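Lorkdale Toy Library Association
Minutes of the General Meeting held 12 April 2023 in the Pedham Room, Lorkdale Community Centre

Present: Ingvild Magnusson (Chair), Dalibor Matoušek, Silvia Vrabec, Alžběta Vávra (minutes)
Apology: Ákos Barta

1. Previous minutes
The minutes of the previous meeting were taken as read and confirmed.
Moved D. Matoušek, seconded S. Vrabec. Carried.

2. Matters arising
The cupboard key has been returned to the centre office. The letter to Sfakianakis regarding the shelving invoice is still to be sent. Action: D. Matoušek.

3. Membership
The Chair reported 242 current family memberships. Renewal notices will go out in July.

4. Building blocks
S. Vrabec tabled a proposal to sort the large interlocking blocks by colour before they are returned to the shelves. Members have complained of mixed sets and of colours missing from loans. The meeting discussed whether sorting should be done by borrowers or at the library. It was agreed that borrowers would be asked only to return blocks clean, and that sorting would be done on the bench during open sessions.

D. Matoušek asked that bins already held be used before any are purchased. Agreed.

Moved S. Vrabec, seconded A. Vávra, that the blocks be sorted by colour for a trial period of 3 months. Carried.

5. Purchases
A quotation from Tuster for replacement puzzle trays was received. The meeting approved expenditure of up to $1000, to include labels for the block bins.
Moved D. Matoušek, seconded S. Vrabec. Carried.

6. General business
Loan limits over the school holidays were deferred until Á. Barta is able to attend. The Chair will ask the centre about the faulty light in the storeroom.

There being no further business, the Chair closed the meeting at 11 am.

Minutes to be confirmed at the next general meeting. Corrections should be sent to A. Vávra in writing.

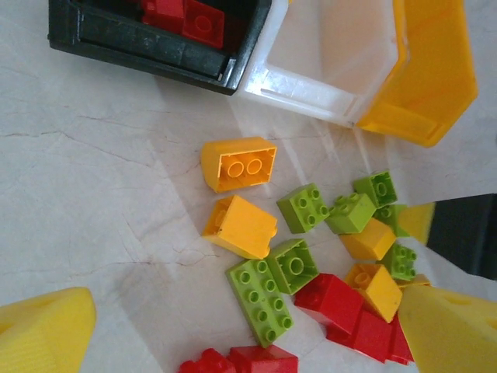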